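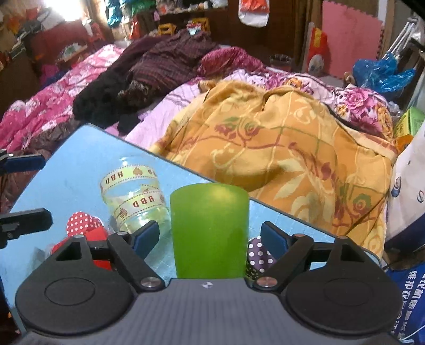 Dedos azules contra vasos blandos: primera ronda

¡Por fin he podido probar los dedos de goma azul en la pinza de mano! Llevaba desde octubre con los de Tosau, que son duros y agarran de maravilla una caja o un mando, pero con un vaso de plástico finito me dejaban siempre la misma marca en la pared. Los nuevos son de Masilela y se montan en los mismos brazos negros sin tocar la articulación (cuatro tornillos y a jugar).

El vaso verde translúcido es mi prueba favorita, porque se estrecha un poco y en cuanto cierras torcido se te escapa hacia arriba. Lo pongo de pie en la mesa plegable, entro con la pinza abierta y cierro despacio. Hice 7 intentos con los dedos de Tosau y otros 7 con los azules. Con los primeros lo levanté 4 veces, con los segundos 6. ¡Y el fallo fue mío, que entré demasiado alto!

Lo que más me gusta es cómo ceden al final del recorrido. Notas el contacto en la mano un poco antes y te da tiempo a parar. A cambio, se agarran a todo: si rozas una tela al bajar, te la llevas detrás. Con la tela roja de lunares que tengo al lado de la botella ya me ha pasado.

El conjunto se me queda en 410 gramos y después de un rato la muñeca lo nota. Tengo pendiente probar el mango de Drunetti, más corto, a ver si reparte mejor el peso.

También quiero repetirlo todo con la botella tumbada, que rueda, y con el controlador de Mulero, que en teoría permite limitar la fuerza de cierre. Todavía estoy peleándome con el cable. Si alguien lo tiene funcionando, que me cuente qué ajustes usa, por favor.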